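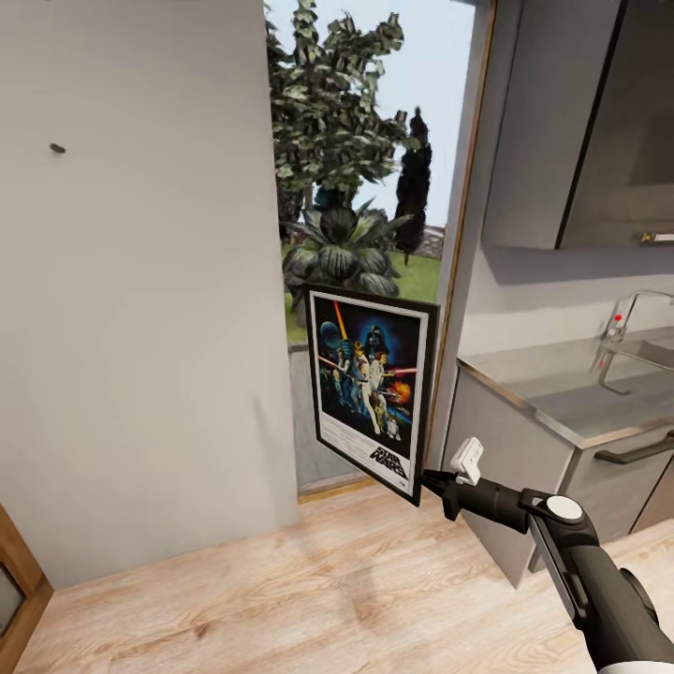

A doorway onto the garden, with a tall cypress behind the palm-like plant.

Progress report to the Briven Fund
Rural Vaccine Access and Public Information Project, second reporting period
Prepared by Ifor Voyle, project lead

1. Where we are

The project is a little past its midpoint. The grant pays for two things: outreach on respiratory vaccines in the three townships of Sastier County that voted down the county health levy, and a written record of how local government decisions affect who gets vaccinated. The outreach is on schedule. The written record is behind by about six weeks, for reasons given in section 4.

The levy failed again in August. We had told you in the first report that we expected it to pass, and we were wrong. The county board has since cut evening hours at the Potum clinic from four evenings to one. This affects our work directly, as most of the people we refer to the clinic work day shifts.

2. Outreach

Door knocking in this period reached 3,580 households. A conversation of at least two minutes took place at 1,350 of them. The rest were no answer, a short refusal, or a leaflet left in the door. We do not count leaflets as contacts, and the totals in our first report have been corrected to match this rule. The corrected sheet is attached as Appendix A.

Staff booked 144 appointments at the door. The clinic confirmed that most of these were kept, but it cannot give us a number by township until its new records system is running.

The questions people ask have changed. Last year the talk was mainly about side effects and about whether the vaccine would be required at work. Now the most common question is what it costs, followed by whether the clinic will still be there next year. Several people who had been firmly against the state mask order in 2020 were friendly at the door and asked for the flu shot only. Our staff are instructed not to argue about past orders or about any elected official, and they have kept to this. We had one complaint, from a resident in Potum who believed we were campaigning for the levy. I called him, explained what the grant can and cannot be used for, and sent him a copy of the script. He has not written again.

3. Local government

Staff attended every open meeting of the county board and the board of health during the period. Notes are filed by meeting and are available to you on request.

Two items matter for the grant. First, the board of health voted to stop publishing monthly vaccination figures and will publish them once a year. We asked for the monthly figures under the state public records law and received the first set after a delay. The second request is pending. Second, the county board is considering a resolution that would bar county employees from recommending any vaccine while on duty. The draft is loosely worded. As written it could cover school nurses. The county attorney has been asked for an opinion, and the vote was put off until she gives one.

We have taken no position on the resolution. Under the terms of the grant we can provide factual material to any member who asks, and two members have asked, one from each party. Both got the same packet.

4. The written record

This is the part that is late. We planned on up to 50 recorded interviews with residents, clinic staff, and current and former officials. Residents have been willing to talk. Officials have been slow to answer, and three who had agreed withdrew after the August vote. Clinic staff are worried about the draft resolution and most have asked us to wait.

We have also had trouble with transcription. The Czarnecka service we hired returned the first batch with many errors in place names and speakers, and the batch had to be checked by hand against the recordings. They have agreed to redo it at no charge. We will review the corrected files before sending any more work, and if they are no better we will move the job to a different firm within the same budget line.

To make up time, I propose dropping the separate chapter on school board elections and folding what we have into the chapter on the levy. This would not change the total cost. I need your approval for it by the end of the current quarter.

5. Spending

Spending is slightly under budget. Mileage is over, with gas prices and the longer routes north of Potum both adding to it. Printing is under, and we would like to move the difference from printing to mileage. Salaries are as planned. No equipment was bought in this period. The full ledger is Appendix B.

6. Next period

Finish door knocking in the northern township before the roads get bad.
Resume clinic staff interviews once the county attorney's opinion is out.
Send you draft chapters one and two.
Hold one public information evening at the township hall, with a nurse and a pharmacist to take questions. Elected officials will be welcome to attend but will not be on the program.

7. Decisions requested

Approval to merge the school board chapter into the levy chapter.
Approval to move the unspent printing funds to mileage.

Questions on the figures can come to me directly. I am in the office until 4:30 most afternoons.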